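Inicio | Productos | Soporte | Preguntas frecuentes | Contacto

Preguntas frecuentes sobre el robot de recepción Brima

Tiempo de lectura: 4 minutos

Última revisión: 4/3/18

¿Qué es Brima?

Brima es un robot de atención al público fabricado por Sterau para vestíbulos, ferias y puntos de información. Se desplaza sobre base rodante, mantiene diálogos guiados y registra visitas. No está certificado para exteriores ni para zonas con pendiente.

¿Qué idiomas reconoce?

Español, portugués e inglés en la versión estándar. El catalán y el italiano se instalan como paquetes adicionales. El cambio de idioma es automático a partir de la segunda frase del visitante; también puede fijarse desde el panel de administración.

¿Necesita conexión permanente?

El reconocimiento de órdenes básicas funciona en local. El diálogo abierto, la consulta de agenda y el envío de avisos al anfitrión requieren red. Si la conexión se interrumpe, el robot conserva hasta 462 registros de visita y los transmite al restablecerse el enlace.

¿Cuánto dura la batería?

Depende del uso de la base. Con el robot estacionario y la pantalla al brillo de fábrica, la autonomía nominal es de 906 minutos. En modo acompañamiento, con desplazamiento continuo, baja a 156 minutos. El retorno a la estación de carga se activa al quince por ciento y no puede deshabilitarse.

¿Se puede alquilar para un acto puntual?

Sí. El alquiler lo gestiona Arellano, distribuidor para la península, con un mínimo de dos jornadas. La tarifa incluye transporte, puesta en marcha y un técnico durante el primer día. Quedan fuera la redacción de diálogos a medida y la rotulación del torso.

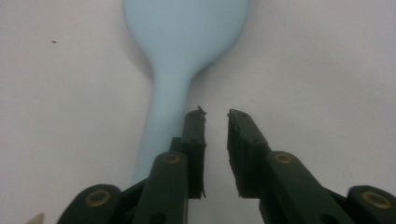
Cuchara de plástico azul claro sobre superficie blanca.

¿Quién redacta los diálogos?

El cliente puede hacerlo con el editor incluido, que exporta en formato de texto plano. Para actos con presentador conviene enviar el guion cerrado con cinco días laborables de antelación. La revisión lingüística corre a cargo del equipo de Elisa Ferraro, que devuelve el archivo con las correcciones marcadas y una estimación de duración por bloque. Los cambios posteriores a esa entrega se facturan por separado.

¿Puede intervenir en directo en radio o televisión?

Puede, con limitaciones. La respuesta libre presenta una latencia variable que no resulta adecuada para emisión. En directo se utiliza el modo de turnos, en el que un operador valida cada intervención desde una tableta. La salida de audio es de línea balanceada; el adaptador no se suministra.

¿Qué datos guarda?

Nombre, empresa y hora de entrada, si el visitante los facilita. La imagen de la cámara frontal se procesa en memoria y no se almacena, salvo que el responsable de la instalación active el registro y lo señalice. El plazo de borrado es configurable.

¿Qué significa el código 3615?

Fallo de comunicación entre la base y el torso. Apague el equipo con el interruptor posterior, espere un minuto y vuelva a encenderlo. Si el código reaparece, no desmonte la cubierta: abra una incidencia e indique el número de serie y la versión de firmware.

¿Cuándo estará disponible la actualización de navegación?

Está prevista para mayo. Incorpora el mapa por plantas probado en la instalación de Skiltthorpe y corrige la detección de puertas de vidrio. Los equipos con contrato de mantenimiento la recibirán sin coste. El resto podrá solicitarla a través del distribuidor.

¿Cómo se limpia?

Paño de microfibra ligeramente humedecido en agua. No aplique alcohol sobre la pantalla ni aerosoles sobre las rejillas de los micrófonos.

Este sitio utiliza cookies propias y de terceros con fines estadísticos. Si continúa navegando, consideramos que acepta su uso. Aceptar | Más información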